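Comgate Cup

The Comgate Cup is a knockout competition for amateur rugby union clubs, played each season between January and April. It was founded in 1999 and takes its name from its first sponsor, a maker of turnstiles and ground fencing. The name was kept after the sponsorship ended. The final is held at Ollby Park, a ground with 1394 fixed seats and open standing areas on two sides.

History

Before 1999 the clubs in the area met only in league matches, and the league calendar left a gap in the late winter. The cup was set up to fill it. The first season was played on a home-and-away basis, with the combined score over two matches deciding who went through. This proved hard to fit around postponed league games, and from the second season each tie was settled in a single match.

Nallden won the first final and kept the trophy the following year. Ollby, who had lost both of those finals, won the cup for the first time when the deciding match was moved to their own ground. Mahasneh entered later, after a merger of two smaller clubs, and reached the semifinal at the first attempt.

Format

Clubs are drawn without seeding in every round. The club drawn first has home advantage, unless its ground has been declared unfit by noon on the day before the match, in which case the tie is moved to the opponent's ground. If neither ground can be used, the match is played at a neutral site on the next free weekend.

Matches last 80 minutes, in two halves of 40. If the scores are level at full time, the side with more tries goes through. If tries are also level, two extra periods of 10 minutes are played. A tie still level after extra time is awarded to the visiting side, except in the final, where the trophy is shared. The final has been shared once.

Squads and eligibility

A player may appear for only one club in the cup in a given season. Players must have been registered before the first round, though a club may add up to 6 names after that point to cover injuries. Late additions may not play in the final. Front-row replacements must be named separately on the team sheet, and a club unable to field a trained front row plays with uncontested scrums.

Uncontested scrums carry a penalty in this competition. The side that causes them must play one player short for as long as they last — a rule brought in after several early ties were decided by weak scrums being taken out of play.

Scoring records

The highest winning score is 92, set by Nallden in a first-round tie. The same match holds the record for tries by one side. The lowest-scoring final ended with a single penalty goal, kicked by Ollby in heavy rain.

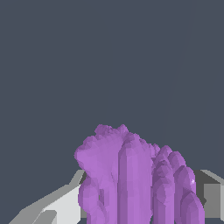 What happens if a match is abandoned before full time?

The score stands if the second half has reached its midpoint. Otherwise the tie is replayed in full at the same ground, with new team sheets allowed.

Discipline

Yellow cards do not carry over from one round to the next. A red card leads to a ban of at least one match, served in the cup or the league, whichever comes first. Bans not served by the end of the season are carried into the next one.

Trophy

The trophy is a two-handled silver cup on a round base. The winning club holds it for a year and returns it to Ollby Park before the semifinals. Club names were engraved on the cup itself until space ran out, and later winners are listed on the base. Mahasneh appears there under the merged name only.

See also

Ollby Park
Nallden RFC
Uncontested scrum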